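About Dukside

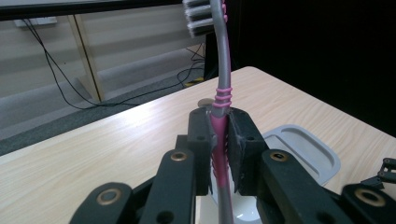 Photo: Irén Major / Dukside

Dukside packs and ships toothbrushes and other bathroom basics for dental offices, schools and small hotels. Halima Nyanda started the company in a rented room in Tokholm with one shelf of stock and a secondhand label printer. We now have 9 employees and supply 550 regular customers.

Most of what we sell is the adult manual toothbrush. It comes in several colors, including pink and gray, and the handle has raised ridges for grip. We also carry children's brushes, travel caps, floss and cups. The full list has 179 items.

Orders are packed by hand at our Jundau Street building. Brushes are sorted by color, checked for bent bristles and boxed. Schools can ask for mixed colors so that children in the same class can tell their brushes apart. Mixed boxes take one extra day.

Irén Major runs the packing room and answers questions about orders. Halima handles new accounts and returns. Unopened boxes can be sent back at any time.

The office is closed for stocktaking the first week of April.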